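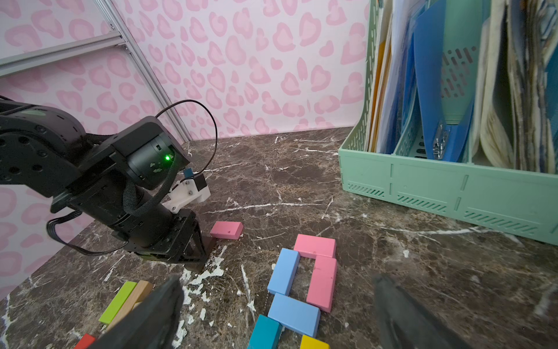

**Radu Buzatu**

Grakstead started as an evening class in a rented room on Brutgate, and we still teach people to bind books by hand there. I signed up as a student, loved it far too much, and four years later I was running the place with Kalevi Tikkanen, who taught me my first long stitch.

We have 30 students a term now, split into groups of 5 or 6 so everyone gets time at the presses. Beginners make a plain notebook on their first night and take it home (wonky corners and all, mine certainly had them!). After that it's cloth cases, then leather, then whatever you bring in. Last term that was a box of family recipes, a falling-apart hymnal and a 602-page novel somebody wanted in two volumes.

In October we take the small presses over to the Dundport library for the fall open house, which is my favorite thing we do all year. Kids fold, grown-ups sew, and the floor disappears under paper scraps.

Kalevi teaches repair and paper. I teach the beginners and anything with leather, and I'll happily talk about glue for as long as you let me.

Classes run from 6:30 to 9 p.m. No experience needed, and tools are included. Come by the week before term starts if you'd like to look around first. Ring the lower bell, the upper one belongs to the dentist.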